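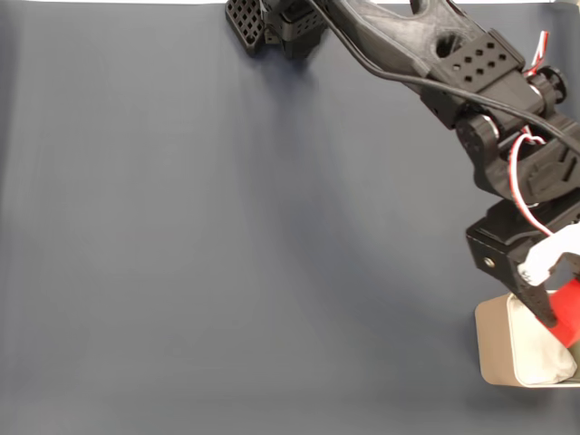

Landover cuts off old logins for city accounts

If you pay your water bill online in Landover, you've probably had the email by now. I got mine on 12 Aug 2026, and I very nearly deleted it because it looked exactly like the kind of thing we're always told to delete! But it's real. I called the city's help line to check, and after 16 minutes of hold music a very patient clerk told me that yes, everyone has to set up a new sign-in.

The short version: the city is dropping plain passwords for its resident accounts and moving to a two-step login run by Wurko, the company that already handles its parking permits. You'll type your password and then a code, which comes by text or through an app. Anybody who hasn't switched by the end of January gets locked out until they show up in person with an ID -- and the counter at the Dralley Street office is only open mornings.

The change follows a break-in this spring, when somebody got into some 300 resident accounts using passwords stolen from other websites. The city says no card numbers were taken, though names, addresses and billing history were. I wasn't one of the unlucky ones (or at least I never got the letter), but two houses on my block did, and they had to change pretty much everything.

Katene, the neighborhood over the river, went first as a trial, and I hear it was a bit bumpy. Codes showed up late, and people with landlines had no way to get one at all. The clerk told me landline users can now ask for a printed card with 40 one-time codes on it, mailed free. You have to request it by phone, though, and it isn't mentioned in the email.

I did my own switch last night and it went fine once I'd found the right page -- it's under "Profile," not "Security," for some reason. One more thing: the real email has no links in it. If yours has a button to click, leave it alone and type in the city's address yourself.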